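Notes for anyone using the laser cutter and 3D printers at the Stoddale studio. Most of this applies at home too.

## Before you cut

Measure your sheet with calipers in several spots. Plywood sold as 3 mm is often a little over or under, and slots drawn to the label size will come out sloppy or won't go together at all. Cut a short test comb first, with slots in small steps, and write the best fit on the offcut in pencil.

Leave the masking paper on acrylic until the job is finished. If the paper has started to lift at the corners, smooth it down with a plastic card or replace it with wide painter's tape.

Small parts can drop through the honeycomb bed. Leave two tiny tabs on anything under 11 mm and snap them off afterward.

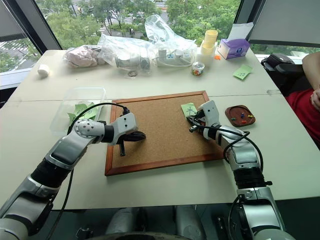

Scorch marks on birch come off with 240-grit paper and a light hand. Sand with the grain. Wipe the dust away with a barely damp cloth and let the piece dry flat before you glue it.

## Printing

- Keep opened filament in a lidded tub with a fresh desiccant pack. If it pops or strings, dry it at 50 °C for a few hours (PLA only; check the label for anything else).
- Wash the build plate with dish soap and warm water. Hold it by the edges.
- Let the plate cool before pulling a part off.

## Storing offcuts

Stand them on edge, sorted by thickness, with the size written on the top corner. Anything smaller than a postcard goes in the test bin. The Nernitz shelf is for acrylic only.

Bookings for the large laser close at 4 p.m. the day before.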